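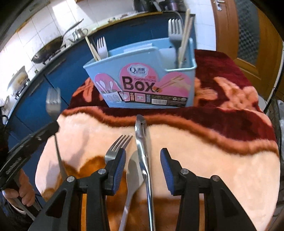 Two hand-held grippers with cutlery and a utensil box. The ribbed blue pads are on the inner side of the fingertips.

Products > Hand-held grippers > Gorkance > Service notices

December 27, 2025
By Deolinda Cordeiro

Gorkance hand-held gripper: pad slip on thin metal handles

This page is for owners of the Gorkance hand-held gripper with ribbed blue pads. We have found a fault in part of our production and we ask you to read the whole page before you use the tool again with knives, forks or other metal tableware.

What is the fault

In some grippers the pad does not stay fixed on the fingertip. When you close the jaws on a thin and smooth handle, the pad can move a little toward the tip. The object then turns in the jaws, or it drops. With a thick object, for example a cup or a box, the movement is too small to notice, and for this reason our final test did not find it. Our final test used only a block of 7 centimeters.

The fault was reported to us by Mudassar Mughal of Truvitero, where the grippers are used for table setting and for putting cutlery into holders. In his report there were 376 pick-ups of forks and knives with one pair of grippers, and the object turned or fell in five of them. One table knife fell on the foot of an operator. He had shoes on and was not hurt, but we treat this as a safety matter.

Which grippers are affected

Affected are 773 pieces assembled in our Painemal workshop. The batch letter is printed under the handle. If it is K or L, your gripper is affected. Batch M and later have the new adhesive and you do not need to do anything. Gripper sets can contain two different batches, so please look at both the left-hand and the right-hand tool.

How to check the pads

1. Open the jaws fully and wipe both pads with a dry cloth.
2. Push each pad with your thumb in the direction of the tip, with medium force, and hold for five seconds.
3. Look at the rear edge of the pad. If you see a gap, or a line of old glue, the pad is loose.
4. Do the same on the second jaw. Often only one side is loose.

Please do not repair the pad with household glue. It makes the ribs hard and the grip becomes worse than before.

Until you have new pads

You can continue to work with soft or light objects. Do not lift knives, also not knives with a rounded tip. Do not pass any metal object from one gripper to the other above a hand or an arm. If two persons work at the same surface, the second person should keep the free hand away from under the jaws.

Replacement

The new pad set is free of charge for batches K and L. It contains four pads, a cleaning wipe and a small card for the alignment. Changing one pair takes roughly 20 minutes, and after this the gripper must rest overnight with the jaws open. The linkages and the pivot pins are not part of this notice and should not be opened.

Customers of our distributor Jindau can order the set there with the original invoice. All other customers write directly to us and tell us the batch letter, the quantity and a delivery address. We send the first sets in the order in which the messages arrive.

Contact: Gorkance Service, Painemal workshop | © 2025 Gorkance | Back to top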